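Search this site Go

Heywood estate road to shut for resurfacing

The main road through the Heywood business estate closes on Sunday for two days of resurfacing, site managers Garnico have confirmed. Work starts early. No through traffic, no parking, deliveries by the Grodon gate only.

Contractor Moser will start at the junction and work back towards the older buildings. Some 200 metres in all. Kerbs to be left as they are – drains get a clean at the same time. 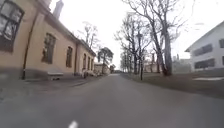
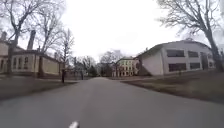
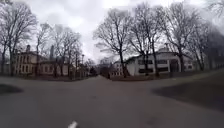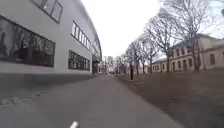
Tenants were told by letter last week, allthough a few say nothing came. Garnico says a second lot has gone out. Anyone needing access for a disabled driver should ring the estate office on extension 2315 before noon on the day.

Walkers can still get through, staff will be on hand to point the way. The 1596 bus will miss out its estate stop untill the road reopens – use the one on the main road instead. Bin collections not affected.

Contact us | Copyright Heywood News | Back to top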